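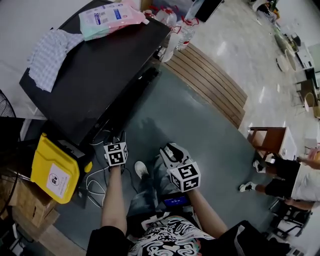 Marker cubes on both hands and the little blue screen at the waist – gripper demo, Lustis open day

What should I know before taking a group to a robot gripper demo?

Posted by Fatima Botha, 2021-01-27
Filed under: Robots and automation > Visits and open days

I went to the open day at Lustis on my own, mostly to get out of the house, and I came home completely hooked. I was expecting a big arm behind a fence and a video on a loop. What they had was a pair of grippers you hold yourself, one in each hand, and you do ordinary chores with them while everything gets recorded, so that a robot can learn the same chore later. I got five minutes with them and I could have stayed all afternoon!

I run a Saturday-type club for teenagers (ages 13 to 16, very mixed, a few who code and a few who come for the snacks) and now I want to take the whole lot of them. Lustis say they do group visits if you write ahead. Before I write I'd love to hear from anyone who has done this with a group, or who works with this kind of gear.

Things I'm wondering:

How long does each kid need with the grippers for it to be worth the trip? My five minutes went by in a flash, and most of it was me dropping a cloth.
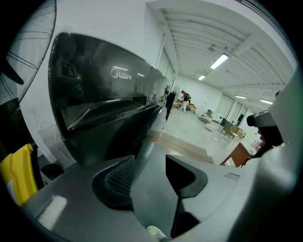

Is there anything for the others to do while they wait? I can't picture my group standing politely in a row for an hour.

What are the white cubes with the black squares on them for? I asked the young man at the demo and he told me, very nicely, but there was a lot going on and I only caught half. I know the kids will ask me on the bus.

And is it hard on the wrists? One of my girls has a bad wrist from gymnastics and I don't want her left out.

I did ask whether the robot itself would be running. It wasn't on the day I went, and they couldn't promise it for group visits. I don't think I mind. Using the grippers was the best part by miles.

Thank you in advance, I'm very excited about this, as you can tell.

Zodwa Khumalo
Member, robots and automation

Oh, please take them! I used to help with visitor days at Zornex, where we had a similar setup, and teenagers were my favorite groups. They get better at it much faster than the adults do, and they're not shy about looking silly.

Cubes first, as that's the bus question. Each pattern of black squares is different, and the software knows which pattern belongs to which face. When a camera sees a face, the software can work out where that cube is and which way it's turned. The cube is fixed to the gripper, so now you know where the gripper is too. There's a pattern on several faces so that when you turn your wrist, there's a good chance one of them is still in view. If you want something to do on the bus, print a few simple patterns on card, fold them into cubes, and have the kids look for angles where all the patterns are hidden. Your own fingers are the usual problem. Tell them to keep their hands off the faces when they get to the real thing – every visitor grabs them.

Time per person: I'd ask for ten minutes each and be happy with eight. The first few go on finding out that the jaws aren't where your fingertips are. Everybody reaches too far and then squashes whatever it is into the table. Somewhere after that it clicks and they start picking things up on the first try, and you really want them to get to that point before the next one takes over. If you have a big group, ask whether they can run two pairs, or split the club over two dates. We once squeezed a school group through at three minutes each and it was miserable, the whole day was spent tightening straps.
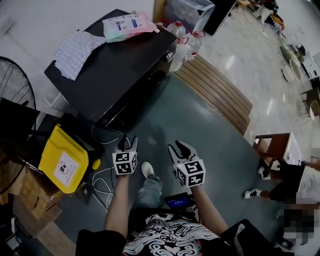 Start them on cloth, by the way, even though it sounds like the hard one. It doesn't roll away and it doesn't matter if you drop it. Bottles come later. A full bottle is heavy at the end of a gripper and it wants to swing, so ask for partly filled ones for the younger kids. Packets are good fun because they crinkle and slide, and you have to think about where to pinch.

For the ones waiting, give them jobs. One calls the start and the stop. One puts everything back in its starting place between tries, and then moves one thing a little, so the next try isn't a copy of the last. One writes down what went wrong. We had a wall chart of goes by visitors and staff, and by the end of that September it stood at 3,282. Kids loved adding to it. Ask Lustis if they keep something like that. If they don't, bring a roll of paper and make your own, because a club that gets to 100 between them will talk about it all the way home.

Also ask if they can see a recording played back afterward. It doesn't need to be long. Watching your own hands from the camera's side explains more than I ever managed to with a whiteboard.

On the wrist: talk to them ahead of time, and talk to her too. The weight sits out in front of you and you feel it in the forearm. I'd let her try one gripper, elbow tucked in, for a minute or two, and let her decide. Resetting the table and calling the tries are real jobs, so she won't be parked in a corner if she'd prefer those.

Small stuff: hair tied back, no dangly bracelets, flat shoes. Look where your feet are going around cables.

Write soon, and tell us how it goes!

gearbox_pete
Member

Only been to the one at Khattak so can't speak for Lustis. Was great. Parking was terrible, there were something like 200 people there and one gate. Go early.

No robot running at ours either and my son didn't care at all. He wanted to know if he could buy the grippers. (He can't.)

wrenandco
New member

I'm a youth worker and took nine kids to an evening session in Somine, with a different kind of hand-held gripper, just one hand. Agree with Zodwa about giving them jobs. The one thing I'd add is consent forms. If the session is being recorded, ask exactly what the cameras pick up, and what happens to it later. In our case people sitting nearby could end up in the picture as well as the person doing the task, so I needed a form for every child and for both helpers. They were very good about it and sent me a page to hand out to parents, but I only asked two days before and spent an evening chasing signatures. Get that page when you book.

Snacks: ours were kept well away from the table. Mine complained.

Fatima Botha

These are wonderful, thank you all! Zodwa, I've already printed the patterns and there are card cubes all over my kitchen. I hadn't thought about forms at all, so that goes at the top of my email. I'm going to ask for two dates and ten minutes each – and if they'll let me have another turn at the end, I'm not saying no.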